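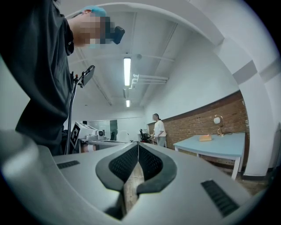
Figure 2. The long room at Oltgate, looking down its length. Two of the ceiling lights can be seen on their shared line, with white pipes to the right of them.

4.2 The long room

Of the 25 rooms in our survey, the long room at Oltgate is the one we kept wanting to go back to, and we did go back, 16 times in all. It is a plain place (Figure 2). The walls are white, the ceiling is low and crossed by beams, and the floor is light wood. Yet it gave us more to write about than the three purpose-built rooms at Elard put together, and we think the reasons are worth setting out at some length.

The first is the ceiling. Low ceilings get a poor press in the literature on shared workrooms, where they are usually blamed for noise and for a sense of being shut in. We expected to hear the same complaints at Oltgate. Of the 23 regular users we spoke to, only a few raised the height at all, and several of those liked it! One told us that the beams "chop the room up nicely without anybody having to put up a wall". We found this a lovely way of putting it, and it matched what we saw on our visits. When people gave directions inside the room they did so by beam: a stool had been left "past the next beam", a box was "two beams down". The beams hold no signs or numbers for this purpose. The habit seems to have grown up by itself, and newcomers picked it up within days.

The lights work in a similar way. The long fluorescent fittings follow a single line down the room, and this line has become a kind of street. People walk beneath it and set up their work to either side of it. When we marked walking routes on the floor plan at the end of each visit, the thickest band of pencil lay under the lights every time. At Frei, where the fittings are scattered in a loose grid, the same exercise gave us a tangle with no clear main route, and chairs were far more often moved out of somebody's way.

Furniture was the part of the study we enjoyed most. Oltgate has never been fitted out in one go. The chairs do not match, and a black office chair and a rounded white one may both be found in the same stretch of the room. We had assumed that mixed seating would be a mild annoyance. To our delight it turned out to be useful information for the users themselves. A chair that looks different can be missed, asked after and brought back. In the matching sets at Urnemeck chairs drifted from bench to bench and hardly anyone noticed, so that by late afternoon some benches had too many and others none. At Oltgate the stray chairs were generally home again by the next morning.

Workbenches are placed with more care. The bench on the left in Figure 2 has dark-framed glazing behind it, and benches in this position were the most sought after in the room. Users gave different accounts of the attraction. Some spoke of the sense of depth when looking up from close work, others of having something other than a blank wall behind the things on the bench. Equipment set down on these benches tended to stay there, and the open floor beside them was kept clear by common consent. We saw no written rule about this on any visit.

The far end behaves differently again. Thick pillars and curving sections of wall break up the edge on the right, and straight-backed furniture sits awkwardly against them. A tidy-minded planner might call this lost space. In practice it is where people stand and talk. Standing conversations in the survey notes fall heavily on this side, well away from the benches, and they were short and cheerful on the whole. The exposed pipes overhead drew no complaints, though one user did admit to using the bend as a landmark when telling visitors where to wait.

Our December visits added a small point on the light itself. With dark afternoons the fluorescent line carried the whole room, and the white walls and pillars did a great deal to spread it. Users at the sides moved their seats slightly inwards and then moved them out again later in the winter. The shift is modest, and we would not build a design rule on it, but it is pleasing to see a whole room breathe in and out like that.

We return to the question of seating in Section 5, where the Oltgate floor plans are laid beside those from Urnemeck and Frei. The Elard rooms are left out of that comparison, their benches being fixed to the floor.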